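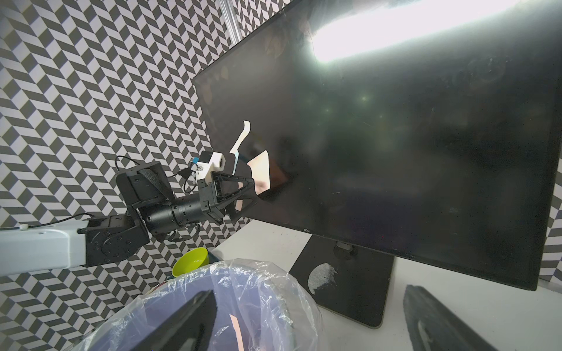

2 July 2023

Woke at 6 and couldn't get back off, so I sat in the kitchen and read through Dad's letters again. Mirela Magalhães rang at nine to ask if I was still coming to the meeting at Clestano. I said yes before I'd thought about it.

It was the usual room over the library. Fewer chairs out than last time. Mirela had asked each of us to bring something short to read, our own or somebody else's, and most people had brought a prayer or a verse. I took the page Dad wrote in May, the one where he lists what he wants done with the allotment and then, with no gap at all, says he has stopped minding about the hospital. I read it too fast. Su-bin Jang asked me to read the last part again and I did, slower.

Su-bin talked about her mother. She was with her for the last two nights and said the thing she remembers is how ordinary it was, her mother asking whether the bins had gone out. She had been dreading it for years. She said she isn't afraid of her own death now, or not in the same way, but she is still afraid of the phone ringing late. I understood that very well. I still sleep with mine under the pillow, and there isn't anyone left who would ring at that hour.

A man I didn't know said he had no faith and wanted to know if he was allowed to stay. Mirela said of course, and poured him a tea. He didn't say anything else but he stopped until the end.
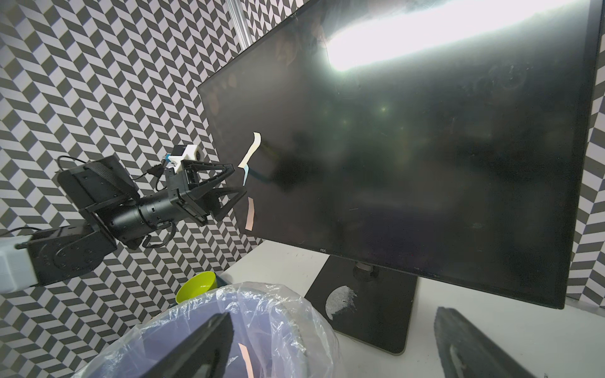 My own belief is hard to set down. I was brought up with heaven as a plain fact, like Camargo or the sea, and at some point it turned into something I hoped for. Dad never seemed to make the change. When I try to picture where he is I mostly get nothing, a dark monitor with the ceiling light glaring across the top of it and smudges on the glass. I told Mirela this while we washed up and she said she gets nothing either, most days, and prays anyway.

Walked home the long way, past Hivine, where the roses are over. Paid the 20 pounds I owed at the shop. Then I did what I'd put off since the funeral and opened the tin from his wardrobe. Receipts, mainly. His old club card from Flomcombe, number 1478, and a photograph of Mum in a coat I'd forgotten. Under that was an envelope with 500 pounds in it and my name on the front, no note. I put the lid back on and left it on the table while I had my supper.

I had expected to be upset and I wasn't, much. I cried a bit over the coat. I've said I'll read again next time — something of my own, if I can manage it. Must ring the allotment people about the shed key.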